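Olmedo 6 Marine Diesel Generator

The Olmedo 6 is the small generator we kept wishing for on the old workboats, and we are so pleased to finally have it on the page! It's a two-cylinder diesel set built by Flanov for harbor tugs, survey launches and other working craft that need steady power with the main engines shut down.

Output is 13 kW. Cooling is by fresh water with a heat exchanger, and every daily check (oil, coolant, belt, raw water strainer) is on the same side, so you can push the set right up against a bulkhead. Oil changes come every 1000 hours. The panel is plain, with big buttons you can work in gloves.

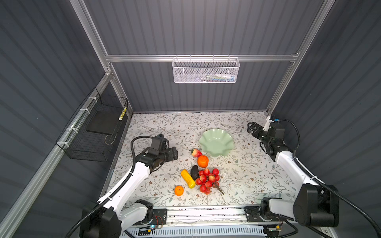 Wire basket hung from the crossbar, ribbed panels behind.

Sound shields are included, and they lift off without tools. Mounts, exhaust elbow and a spare impeller come in the crate too. Sets ordered through the Merkport yard can be fitted there, and the next open slots are in December.

Ask for Ravindra Rathore about wiring and shore power changeover. He loves these things.

14 shares · 3 comments

Sandra Sowerby
Does it fit the old Oltside beds?

Ravindra Rathore
Yes, with the adapter rails. Send me your bolt spacing.

Anayeli Cisneros
Ours is so quiet I went down to see if it was running!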